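CHAPTER 6
Trays, Racks and Bins: Handling Parts at the Bench

After studying this chapter, you should be able to set up a bench for small assembly work, choose a suitable holder for bare boards, and pass a tray from one worker to another without disturbing what it carries.

The work of a small assembly shop is often judged by its finished goods. Much of the loss, however, takes place between one step and the next. In a review of 867 rejected boards at the Hendine training shop, Evangelia Tsolakis found that 649 had been marked or bent while being moved, stacked or set down. The soldering on most of these boards was sound. Her findings led the shop to rewrite its bench rules, and the layout used in this chapter follows that revision.

Three kinds of holder are treated here. A tray carries parts over short distances and gives them a flat place to rest. A rack keeps boards upright and apart. A bin collects loose pieces and boards that are waiting for a decision. Each has its own place on the bench, and that place should not change during a shift.

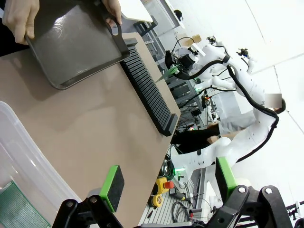 A tray should be lifted with both hands, however light the load. Students who have worked in kitchens or stores may be used to carrying with one hand, and this habit must be set aside at the bench. Where a tray has a looped handle, as the dark gray one does, one hand takes the handle and the other holds the tray itself. Raised rims will stop a part from sliding off at a slight tilt, but they should not be relied upon when the tray is loaded. Empty the tray before tipping it, and keep it low over the tabletop until it is level.

Racks call for a different kind of care. A slotted rack with thin fins should lie along the far edge of the table -- never across the middle, where sleeves may catch on it. Boards are placed in the slots by their edges, with one board to a slot.

Section 6.1 describes the tray in detail. Section 6.2 deals with racks and the spacing of boards, using the Jostwood bench plan drawn up by Markos Balaskas. Before reading further, review the terms "holding area" and "pass point" from Chapter 2.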